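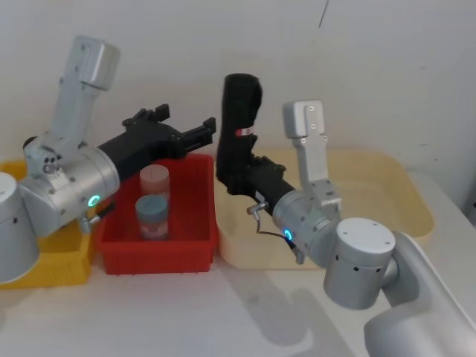

Two robot arms at a white table, with three storage bins along the back.

Flunder Peatland Recovery: progress report to the Drostard Fund
20 July 2021
Prepared by Angharad Craddock

Work since the last report has been mostly on the northern half of the site. We have now blocked 323 of the 430 drainage grips listed in the grant agreement. The remainder lie on the steeper ground above Caputo, where the digger could not go until the nesting season had finished on that side. Cosimo Sartori has agreed a new access route with the tenant and we expect to start there shortly.

Water levels are read from 16 dipwells. Most are holding closer to the surface than they did last summer, but the two nearest the Plurkville road have dropped again. Zanele Kekana thinks an old pipe is still drawing water off below the track — we have asked the council for the drainage plans and are waiting for a reply.

Sphagnum planting is behind. The supplier delivered about 200 trays short and the rest will not come until autumn. We would like to move the unspent planting money into the next quarter, with no change to the total. Viola Gentile has sent the revised budget separately.

The vegetation survey is finished. Cotton grass is spreading on the bare peat fenced two years ago, though deer got in at the east corner and grazed part of it. The fence has been mended.

Roxana Giraldo takes over the water sampling from next month. Please send any questions about the access route to Cosimo, and anything on the budget to Viola.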